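Vandthorpe Shelf Runner
Replenishment cart and stock assistant for small and mid-sized shops

Overview
Indthorpe fits out shops. For years that meant racks, baskets and the sort of trolley that always wants to go left. The Shelf Runner is our first product with a motor in it. It drives itself from the stockroom to the aisle with the goods that aisle has run short of, waits while somebody puts them out, and drives back for more. It doesn't put anything on a shelf. We did try. The prototype arm could place a tin of beans beautifully in the time it takes to have your lunch, and it went back in its crate.

What it does
The Runner takes the day's sales from your till, compares them with the shelf plan and works out a loading list. Your stockroom person loads the crates in the order shown on the screen. At the press of one button the cart sets off at walking pace, stops for prams, and parks at the right bay. A small lamp goes green when it arrives. There was a tune as well. It is now off by default, following representations from every shop that heard it.

Who does what
Cart: fetching, carrying, remembering which notebooks went fastest, taking empties back.
People: stacking, squaring up, swapping price signs, spotting the cover that has curled, and deciding that the list is wrong.
The last one matters. Any member of staff can overrule a loading list from the handset, and the system doesn't ask them to justify it.

Stationery, and other awkward goods
Paper is heavy, slippery and sold at a small margin, so we test on it a good deal. Stacks lean. Film-wrapped bundles slide about in a crate. Shoppers take the third one down. Straightening a shelf of notebooks is still done by feel, with a palm on top of the pile. 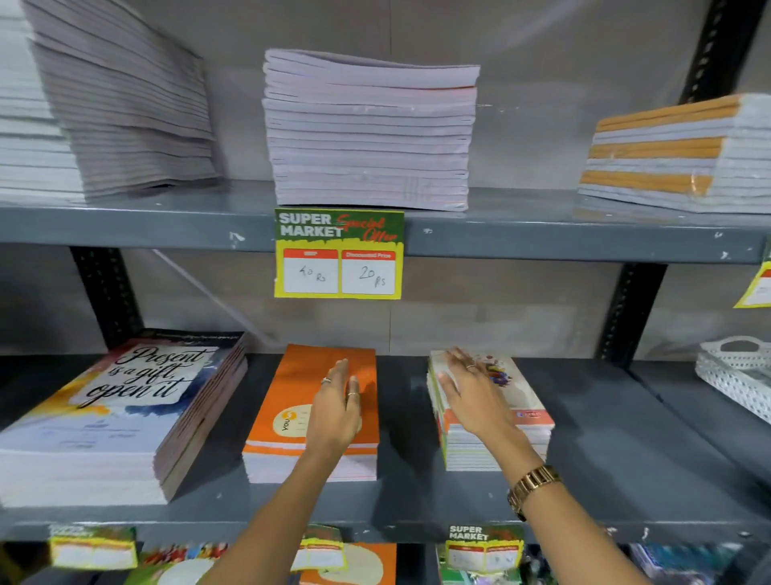

Notebook bay, middle shelf. Offer sign above: MRP 40 Rs, discounted price 20 Rs.

A sign like that one is written by hand, and the Runner is content for it to stay so. It keeps the offer price in its list and shows a reminder when the offer ends. Somebody still has to find the pen.

What changes for your staff
Less walking, mostly. Ruxandra Sârbu, floor manager at our trial shop in Utdale, had been sending people to the stockroom and back all morning for things that turned out to be on the top rack behind the wrapping paper. Her team now stay out on the floor, which they like, and get asked more questions by customers, about which opinion is divided.

"I was told it would free us up," she says. "It has. I'm freed up to do the bottom shelves, which I had been avoiding since August."

The stockroom job changes more. Loading to a list is steadier work than answering shouts, but it is also duller, and we advise rotating people through it. Traian Nistor, who fits the carts and trains the crews, spends the first morning on loading and the second on what to do when the cart sulks in a doorway. (Hold the red handle, push it, carry on. It is still a trolley.)

We don't sell the Runner as a way to cut hours. Shops that have tried it on that basis ended up with full crates standing in the aisle and no one there to empty them.

Specification
Load: 50 kg per crate, 200 kg in all
Running time: a full trading day, charging overnight
Route memory: 500 bays
Narrowest aisle: 90 cm
Handset: one supplied, extra handsets to order
Set-up: 45 minutes per aisle, shop closed
Manual push mode: yes, always

In the box
Cart, four crates, charging plate, one handset, wall card with the red handle drawn rather large.

Options
Pop side basket for loose items. Clips on without tools and comes off the same way, sometimes when you meant it to.
Quiet wheels for tiled floors.
Lockable lid, for shops near a school.

Ordering
The Vandthorpe Shelf Runner is sold with fitting and two mornings of training included. Send us a floor plan -- a sketch on the back of a delivery note will do -- and we'll tell you whether your aisles are wide enough before anyone talks about money.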